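Speaker notes: The Phone by the Bed
Heather Tennant
Crichton Public Library, lower meeting room
August 14, 2022

Slides are in the other file. Numbers in square brackets are slides. If the projector dies again, keep talking, the slides don't add much.

[1] Title

Wait for the chairs to stop scraping. Thank the library. Thank whoever did the biscuits (find out who did the biscuits).

Opening, more or less as written:

I spent eleven years behind the front desk of a hotel, and in that time I was rung from a guest's bed by people who wanted towels, people who wanted the score, people who wanted to know if I could hear the noise, and one man who wanted to know what town he was in. I told him. He said "Oh dear" and hung up. My whole interest in the room telephone comes from that call.

Pause. If they laugh, good. If they don't, it's a long evening and they may as well know now.

[2] What I'm going to talk about

The telephone in the hotel bedroom, who put it there, who paid for it, and why it hangs on when everybody in the building has a better one in their pocket. I'm not a historian. I've read a lot of old staff manuals and talked to a lot of retired switchboard operators, and they don't agree with each other on anything, including how to spell "switchboard."

[3] Before the phone

Bell pulls, speaking tubes, boys running up stairs. The grand places had a bell board in the basement with a little flag for each room. The less grand places had shouting.

Point to make here: the guest could summon but couldn't specify. You rang, someone climbed four floors, you asked for hot water, they went down four floors, they came up four floors. The phone halved the stairs. Owners tend to describe it as a luxury for guests. Operators I've met describe it as a mercy for knees.

Don't do the speaking tube impression. It went badly in November.

[4] The switchboard years

Explain the cord board for anyone under fifty. Light comes on, plug goes in, "Front desk, may I help you," other plug goes in. The operator knew everything. She knew who rang home every night and who rang home and then rang somebody else.

Read from the Kistirov manual. The Kistirov was a railway hotel, 200 rooms, and its operators were given a booklet with the rules in it. My favourites:

Operators will not sigh on the line.
Operators will not offer an opinion of the party being called.
A guest requesting the time is to be given the time and not the weather.

You have to wonder what had been going on to produce the third one. My guess is that one operator on nights was lonely and had a window.

[5] Wake-up calls

This is the bit people ask about afterwards, so take it slowly.

At the Kistirov it was done off a sheet, by hand, by a person, every morning. Name, room, time, tick. Hanne Kjærgaard worked that sheet for years and told me her trick for heavy sleepers, namely to ask them a question that couldn't be answered with a grunt. She'd say "And would you like the eggs or the kippers?" They'd be sitting up before they remembered they hadn't ordered either. The kitchen was said to have views on this.

Then the automatic systems came in. You press the buttons yourself, a recorded voice says your call is set, and you lie awake till two wondering if you put in a.m. or p.m. I have never trusted one. I set the room phone, my own phone and a travel clock, and then wake up before all three out of sheer dread.

Ask for a show of hands: who has been woken by the previous guest's wake-up call? There's always a few. Let one of them tell it. ONE.

[6] The bill

Calls out of the room used to be money. Serious money, for the hotel. A guest could ring his wife to say he'd arrived safely and pay more for it than for his supper. The charges were printed on a card, and the card was kept in the drawer, under the Bible, on the theory that anyone who got that far down was prepared for bad news.

I found one invoice in the Listero papers where the calls came to more than the room. The guest has written across the bottom in pencil, very neatly, "I was on hold." I'd have that framed if they let me.

Then mobiles came along and the revenue fell off a cliff. I was at the desk for that. One year the phone bill was something we argued with people about at checkout every single morning, and a few years later I couldn't have told you where the rate card was. We found the argument had moved over to parking.

[7] So why is it still there?

Main section. Slow down, have some water.

Reason one is emergencies. If you pick up a room phone and say nothing at all, the desk knows which room it is. Your own phone can't tell the night clerk that. I took a call once that was only breathing and a thump, and we were upstairs in under two minutes. He'd fallen getting out of the bath. He was fine, and mortified, and he left a very large tip and never came back.

Reason two is habit. Reason two is most of it, if you ask me. Nobody signs off on taking the phones out. Somebody would have to write a memo, and then somebody else would ask what goes in the hole in the wall.

Reason three is that it makes the room look like a hotel room. Take the phone off the bedside table and guests can't tell you what's missing, but they feel they're sleeping in someone's spare bedroom and start wondering where the family is.

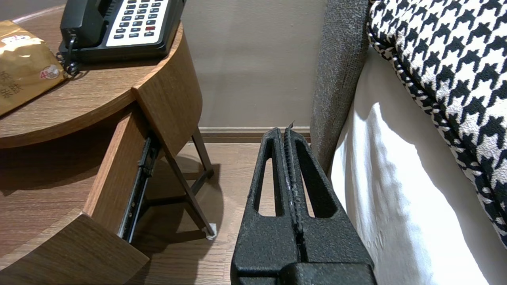
Ferhat Çetinkaya wrote to me after the last version of this talk to say that I'd left out the real reason, and that it was old people. His mother, he said, won't touch the thing in her handbag after dark, but she'll ring the desk from the bed four times in a night if the radiator ticks, and she rates every hotel she's ever stayed in by how they spoke to her on the fourth call.

I think he's right, and I've been a bit ashamed of missing it. A corded phone doesn't need charging. It doesn't need a code. You can find it with your hand before you've found your glasses. And it's got a person at the other end who is, at least in theory, paid to be nice to you.

So: reason four, with thanks to Ferhat, is the fourth call.

[8] Where to put it

Only do this section if we're running early.

There's a whole literature on bedside placement, and I've read more of it than is good for me. One side of the bed or the other? The trade has never settled it. Twin rooms get the phone in the middle, on a shared table, where it belongs to whoever is ruder. In double rooms it goes nearest the door or nearest the window depending on where the electrician was standing.

The Gelar chain, when they were refitting, tried putting it on the desk only. Very modern. Their idea was that the guest was a business person and would conduct business. What the guest did was get up in the dark to answer it and walk into the end of the bed. Madhu Dhillon did the complaints for them that winter and says she can still draw the floor plan from the bruises people described.

They went back to the bedside. They kept the desk phone too, so now both rang.

[9] The bathroom phone

Short. Everyone wants this slide and there isn't much to say about it. Yes, on the wall, by the toilet. Yes, people answered it. The old star-rating inspectors liked to see one, so in it went. I never once put a call through to a bathroom without feeling I ought to apologise, and there's an echo, so you always know.

[10] What goes with it

The part I actually care about. Don't rush it just because it's late.

When the switchboards went, a lot of jobs went too, mostly women's, mostly nights. It was decent work with a chair. I've sat in kitchens with some of those operators and they'll do you the voice still, straight off, cup of tea in hand. Hanne's is terrifying. You want to order the kippers.

These days when you press zero in a big hotel there's a fair chance it's picked up in another city. A perfectly pleasant person who can't see the lobby and doesn't know the lift's out. I don't blame the person. But my man who didn't know what town he was in would have been properly sunk.

[11] Questions

Likely ones:

Do they clean it? Less than you'd hope. Wipe the handset.

What's the flashing red light? A message. Probably for the guest before you.

What's the strangest thing anyone rang down for? Have the goose story ready, but only if there are no children in the room.

Can I have the Kistirov booklet? No. Uriel Espinoza lent it to me and he wants it back, he's mentioned it twice. Photocopies of the rules page are by the door.

If someone asks about fax machines, say it's a separate talk. It isn't, but they'll go home.

Stack the chairs after, lights are on the left as you go out. Return the clicker to the front counter.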